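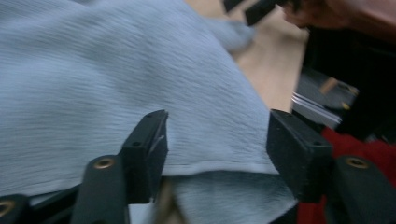 Towel Folding Software Group
Minutes of the regular meeting
Sep 2, 2023

Chair: Kianoush Dehghan
Present: perception, planning, control and tooling leads, plus two people from the Nazari bench team
Apologies: one, from the Bosell side (traveling)

1. Minutes of the last meeting

Accepted with one fix. The note under tooling should have said that the replay viewer drops frames on long recordings, and the word "short" was a typo. The viewer has been patched in any case and now keeps up.

2. Perception: finding the edge

Lots of good news under this item! The new edge finder has been running on the recorded hand-held gripper sessions for the whole of the last sprint, and it is a real step up from the old one. The old version looked for a straight line between cloth and table and got badly confused by wood grain, especially when grain and towel edge ran the same way across the picture. The new one looks at texture first (fuzzy pile on one side, smooth surface on the other) and only then fits a line, so the grain mostly drops out of the problem.

The group went through a run of stills on the big screen. The one that got the most discussion was a pinch on the border, where the finer ribbed band gives the software something very clear to follow right up to the jaws.

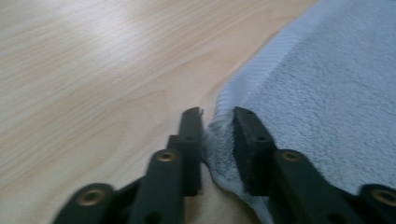 Fold of the towel's edge held between the jaws, with the ribbed border running up from it.

Points raised:

- The patch of reflected light on the table still fools the confidence score. The edge itself is found correctly, but the score dips as if the software had lost it. Perception thinks this is a normalization bug and was very cheerful about having something so easy to chase.
- Motion blur. We had been throwing blurred frames out before they reached the edge finder. Kianoush asked whether we could keep them and give them a lower weight, and a quick trial during the meeting looked promising enough to do properly. Blurred frames from the lifting part of a fold are where we have the least usable data, so this could help a lot.
- Labels. The labeling guide says "edge" for both the hem and the line where a fold turns over. These need separate names. Agreed on "hem" and "fold line". The guide will be changed first and old labels after that.

3. Planning: choosing where to pinch

Planning showed the new grasp picker. It takes the edge from perception, proposes 12 pinch points along it, and ranks them by how much free cloth there is on either side and how easily the fingers can get there. The 4 best go on to control. Last time the picker was sending everything it had and control was spending most of its cycle saying no, so both sides are much happier.

There was a long (and very enjoyable) argument about approach angle. The Nazari bench team would like the picker to prefer coming in square to the edge every time. Planning would like to leave the angle free and let the ranking sort it out. Both versions will be run on the same 40 recordings and the results brought back here.

Rolled edges came up again. When the cloth tucks under itself, the outline the camera gets is the lip of the roll, and the real hem is somewhere beneath it. The picker treats the lip as a hem and aims for a single layer. Nobody had a full answer. The suggestion that got the most support was a third label, "rolled", and a wider jaw opening whenever it comes up. Stills with the fingers open near the towel's edge are the most useful ones for this, and perception will pull out as many as it can find.
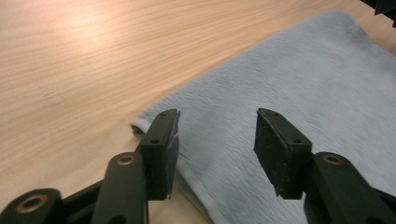
4. Control: closing the jaws

The close command now runs in two stages, a fast one until contact is expected and a slow one after that. Control had expected to spend weeks tuning the handover between the two and got it into decent shape in a few days, which earned a round of applause.

Remaining trouble is in the jaw width estimate. It is read from the position of the finger tips in the picture, and when a bunched fold hides part of a tip the estimate jumps. Two ideas were put forward: smooth it over time, or use the brass inserts on the linkage as extra reference points whenever they are in view. The second was liked very much. They are bright against dark parts and easy to pick out, and the code to find round things is already in our tree from the calibration work. Control will try it on recordings before anything goes near the live loop.

A question from tooling: does the slow stage have a timeout? It does not. It will by the next meeting.

5. Tooling

- Hadex, our replay and annotation tool, has a new timeline. You can now step through a recording with the edge overlay, the ranked pinch points and the jaw width all drawn together. Everyone who has tried it wants it on their own machine right away. Install notes are in the shared folder.
- Loading a session takes 20 seconds, down from well over a minute. More can be gained by caching thumbnails.
- The Tetbridge export still writes timestamps in the wrong order when two cameras are used. Known bug, fix in review.
- Request from planning for a keyboard shortcut to flag a frame. Done during the meeting (it is the F key).

6. Actions

Perception: fix the confidence score under glare; run the weighted-blur trial; collect stills for rolled edges.
Planning: run both approach angle versions and bring plots.
Control: prototype width from the brass inserts; add a timeout to the slow stage.
Tooling: merge the timestamp fix; start on thumbnail caching.
Kianoush Dehghan: update the labeling guide and send it around before anyone relabels anything.

7. Any other business

Bosell has asked for a walk-through of the planning code in October. Planning is keen to do it and would like someone from control in the room too. Names to Kianoush.

Next meeting: same room, same time slot. Please bring recordings that went wrong as well as the good ones.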